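What Happens to the Fruit Nobody Picks Up: Cafeteria Waste at Grorthorpe College

By Cuiping Zeng
April
4 min read
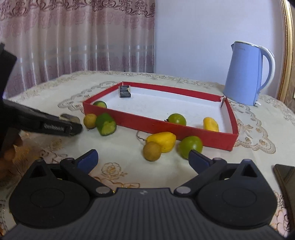

Background

Our course asked each student to choose a small problem on campus and study it for one term. I chose fruit. The main cafeteria at Grorthorpe puts out whole fruit at breakfast and lunch, and whatever is left at the end of lunch goes into the same bin as the plate scrapings. I wanted to know how much is thrown away, what condition it is in, and whether a cheap change could bring the amount down.

The cafeteria gets its fruit from a wholesaler called Charpentier, which delivers before the kitchen opens. Orders are placed a week ahead and are based on the number of meal plans sold. They do not change with the menu or the weather. The kitchen manager, Huguette Hervieu, told me the order had stayed the same for as long as she had worked there.

Method

I collected the leftover fruit at the end of lunch on 15 serving days. Each piece was sorted as sound, bruised or spoiled, and each group was weighed on a kitchen scale. I used the scale from the pastry section for the first few days, but it could not handle a full crate, so I changed to the larger one by the loading door. I checked both with the same bag of flour and they agreed closely enough for this project.

A piece was called bruised if it had a soft spot wider than a thumbnail. Spoiled meant mold, leaking juice or a split skin. Bananas were difficult. I counted a brown banana as sound if the flesh was still firm when pressed through the skin, and I know that another person might have sorted it differently.

I also handed out a one-page survey in the cafeteria line and got 200 back. It asked how often people took fruit, and if they didn't, why.

Results

Most of the fruit thrown away was sound. This was true on every day I collected. Apples made up the largest share by weight, followed by oranges. Pears were put out less often but had the worst bruising, mainly at the bottom of the bowl.

The survey answers fell into a few groups. The most common reason for skipping fruit was that it was hard to eat in the time between classes. Oranges came up again and again, with comments about sticky hands and nowhere to put the peel. Other students said the fruit was at the far end of the line, past the registers, and they had forgotten about it by then. A few said they only liked one kind of apple.

Trial

For the last 10 serving days of the project, the kitchen let me try two changes. The bowl was moved next to the sandwiches, and half of the oranges were cut into wedges and set out in paper cups. The leftovers from those days were weighed in the same way.

Less fruit was left over during the trial. The cups of orange wedges were usually gone before the end of lunch. Moving the bowl seemed to help the apples but made no clear difference to the pears. The trial overlapped with the first warm days of spring, and that may have made people want fruit more, so I can't say how much of the drop came from the changes.

Cutting the oranges took extra staff time. Ms. Hervieu said it was fine on a quiet morning and a problem on a busy one. Cut fruit also can't be put out again the next day, while a whole orange can.

Recommendations

Keep the bowl by the sandwiches. It costs nothing and the staff did not mind it.

Offer cut oranges on days when there are enough people in the kitchen.

Sound fruit left after lunch should be held in the cooler for up to 24 hours and offered again at breakfast. It should not go in the bin with the scrapings.

Ask Charpentier if the pear order can be made smaller and more frequent.

Limits of the study

I only looked at lunch. Breakfast leftovers were mixed with the lunch supply, so the two can't be separated in my figures. I did all of the sorting alone, and the survey only reached people who were already in the cafeteria line. Students who eat in the Avon building were left out completely.

Contact: Student Projects Office, Grorthorpe College | © Grorthorpe College | Back to top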